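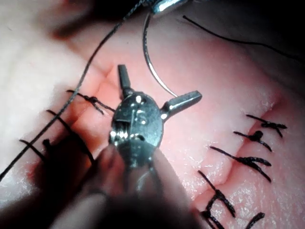
Suturing practice pads are lent by the Kevham Skills Library to registered trainees, teaching staff and affiliated clinics. The answers on this page apply to all silicone and synthetic pads in the collection, together with the needles and thread issued with them. The pink pads with raised folds are the type most often requested, and black thread is issued with them as standard so that each stitch and knot stands out clearly against the surface. Readers who do not find their question answered should write to the loans desk.

Who may borrow a pad?

Any person holding a current Kevham training card may borrow one pad at a time. Course leaders may reserve up to 63 pads for a teaching block, provided that the request reaches the loans desk in the month before the block begins. Requests for the September intake are handled by Kyu-ri Lim.

How large is the collection?

The library owns 2,000 pads. At the last inventory, 1,941 were fit for loan, and the remainder had been set aside for repair or disposal.

May I practice on a pad that already has stitches in it?

Yes. Pads are sometimes issued with earlier work left in place, particularly for courses in which trainees study spacing and knot position before placing stitches of their own. A clean pad may be requested on the loan form.

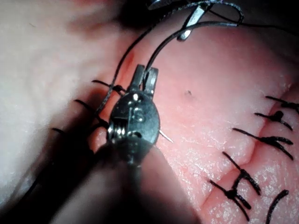 Interrupted sutures in black thread, tied along an incision on a pink silicone practice pad.

Which technique should beginners start with?

The introductory course, led by Benedikt Danzer, starts with the simple interrupted suture. Each stitch is tied and cut separately, so a single poor stitch can be removed without disturbing its neighbors. Continuous techniques are introduced in the second part of the course.

How long should the tails be?

Tails should be long enough to hold the knot and to be grasped at removal. Trainees should follow the length given in their course handbook. Tails left very long tend to become caught in the next stitch – a common fault in first attempts.

How should I hold the needle?

The needle should be held with the instrument and kept clear of the fingers. Do not clamp it at the point. Bent or blunted needles must be placed in the sharps container supplied with the kit and may not be returned loose in the case.

How do I remove stitches before returning a pad?

Lift one tail, cut the thread on one side beneath the knot, and draw it out gently. Pulling an uncut stitch may tear the edge of the incision. Pads damaged in normal use are not charged to the borrower.

How are pads cleaned and stored?

Wipe the surface with lukewarm water and mild soap, pat it dry, and lay the pad flat in its case. Solvents and alcohol wipes are not permitted. Printed paper should not be left against the pad, as ink may transfer to the surface.

Whom should I contact about a damaged or missing item?

Damage should be reported to Dušan Bednárik at the loans desk, Room 167, quoting the number on the case. Questions about overdue loans and replacement charges should be addressed to Kinga Győri at the same office.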